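Record Sealing After a Dismissed Charge: Frequently Asked Questions

Reviewed by Gemma Whiteley, Hunbridge office

What does it mean to seal a record?
A sealed record still exists, but it is removed from public view. A private employer or landlord who runs a standard background check should not receive it. Courts, prosecutors and certain licensing boards may keep access.

Is sealing the same as expungement?
The terms are used differently from state to state. In some states an expunged record is destroyed. In others the word describes what is called sealing elsewhere. Read the statute that applies to your case before relying on either label.

My charge was dismissed. Does the record disappear by itself?
In most cases it does not. The arrest entry, the charging document and the dismissal order usually stay in the court index until an order or an automatic process removes them.

What documents do I need before filing?
Obtain a copy of the final disposition from the clerk of the court that handled the case. You will also need the case number, the arresting agency and the arrest date as it appears on the booking sheet. If the agency's number differs from the court's number, list both.

Can one petition cover several cases?
Some courts accept a single petition for cases filed in the same county. Cases from different counties are normally filed separately, each with its own fee. 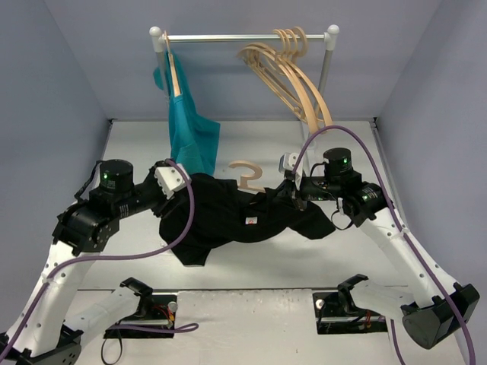 Who receives a copy of the petition?
The prosecuting office must be served in most courts. Local rules may also require service on the arresting agency and the state records bureau. Keep proof of service for each one.

Will there be a hearing?
A hearing is set if the prosecutor objects or if the judge has questions about eligibility. Unopposed petitions are often decided on the papers. If a hearing is set, the notice will state whether you must attend in person.

What are the common reasons for denial?
Petitions are denied when a waiting period has not run, when another charge is pending, or when the petition lists the wrong disposition. A denial for a clerical error can usually be cured by filing again with the corrected entry.

The order was granted, but the case still shows up in a search. What now?
Commercial databases do not update at the same time as the court. Send the company a certified copy of the order and a written dispute, and keep the delivery receipt.

Does sealing affect immigration matters?
Federal immigration authorities may consider a sealed arrest. Speak with an immigration attorney before you file, and keep certified copies of the full court file, as they can be hard to obtain once the order is entered.

Who handles these petitions at the firm?
Asif Satti reviews eligibility. Nathalie Groen prepares filings for the Hunbridge and Fevley offices.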